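Chapter 7
Can a Machine Tidy Up Yet?

When I was first asked to teach this subject, at the college in Sollirstead, I began every course by asking the class which chore they would hand over first. Ironing usually won, with the bathroom close behind — and I don't think one student ever said "the papers on the table". Yet sorting papers is a lovely place to start, and we shall stay with it for most of this chapter.

Machines have been good at paper for a long time, provided the paper is good to them. The sorting line at Irngate, which we met in Chapter 4, takes flat sheets of one size, all facing the same way, and hardly ever stumbles. Give the same line a heap and it is lost. Sheets slide, cling together and hide one another, and a gripper that closes firmly enough to hold a stack may crease the single page on top.

Kidus Wubshet, whose trials we follow on page 185, gave his machine 26 loose sheets to gather into a neat pile. It managed 24, and he was delighted, as well he might be! But he had chosen the sheets himself, and had laid them out with some care. A kitchen table at the end of the month is rarely so kind.

So before we judge the machine, let us look at how people do it. One hand rests on the heap with the fingers spread, while the other takes hold of a thick stack and shifts it.
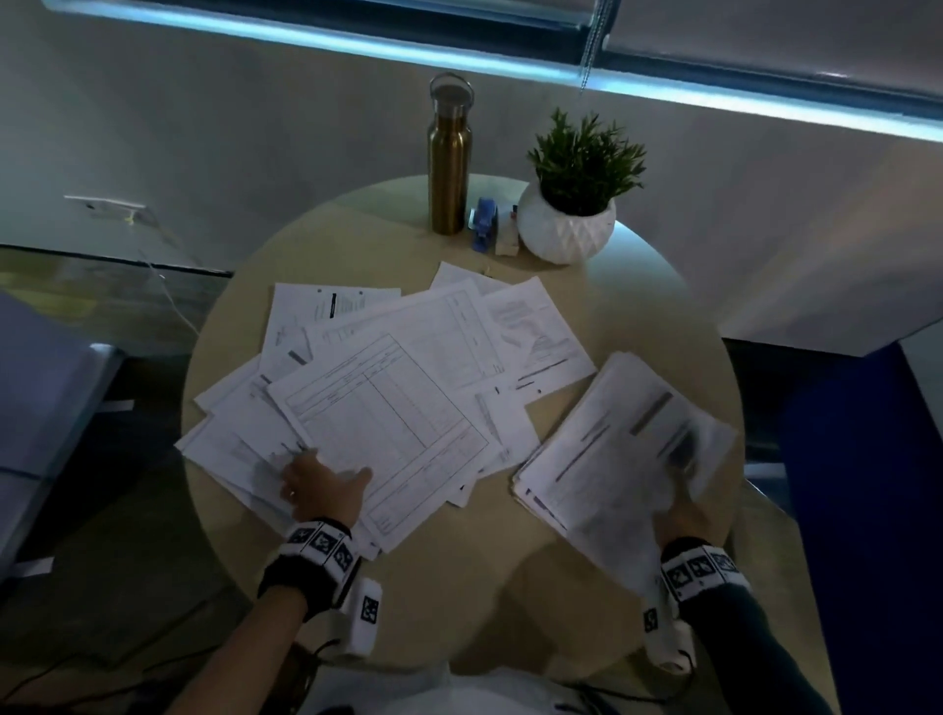
7.1 What the hands know

Pick up a few letters and notice how much you feel before you look. Your fingertips tell you whether you have one page or two, and you loosen or tighten your grip without a thought. We shall take touch first, then sight, and come back to the heap on page 229.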